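About Rutley Driving School

Hi, I'm Lucía Zabala, and I run Rutley with my friend and fellow instructor Izzati Krishnan. I've been teaching people to drive for 23 years, and I still get a kick out of the first time somebody pulls out from the curb without looking over at me first!

I started out at a big school called Nieto, where you got a different teacher every week and had to explain yourself all over again each time. I didn't love that. When I went out on my own I promised that you'd keep the same instructor from your first lesson to your road test, and we've stuck to it. Izzati joined me nine years ago (she was my student once, and a very stubborn one) and she takes most of our evening learners.

We teach on ordinary streets. Plenty of people come to us already able to steer around a big parking lot, and then they freeze up the minute there's a row of parked cars on one side and somebody coming the other way. So we spend a lot of time on exactly that - how much room to leave for a door, where to look for feet and bikes between bumpers, when to hang back and let the other driver through. Vans get their own little talk from me, because you can't see past them and you have to creep.
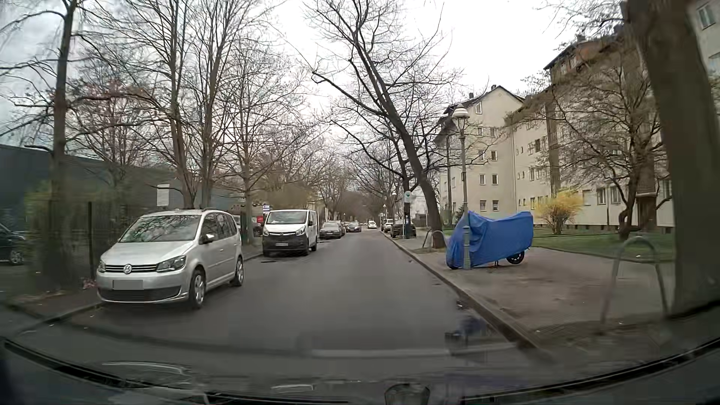 Izzati likes to do her parking lessons in winter, when the leaves are down and you can see farther along the street. I'm more of a spring person myself, but her students do park beautifully, so I keep quiet.

Our youngest learners are in high school and our oldest so far was over 30 years past her last time behind the wheel. She came in March, did three lessons a week and drove herself to her sister's in Lotard that summer.

Lessons start from your door if you live in Rutley or Vornano. If you're farther out, call us anyway and we'll work out a place to meet. Mornings are the best time to catch me, and Izzati picks up after lunch.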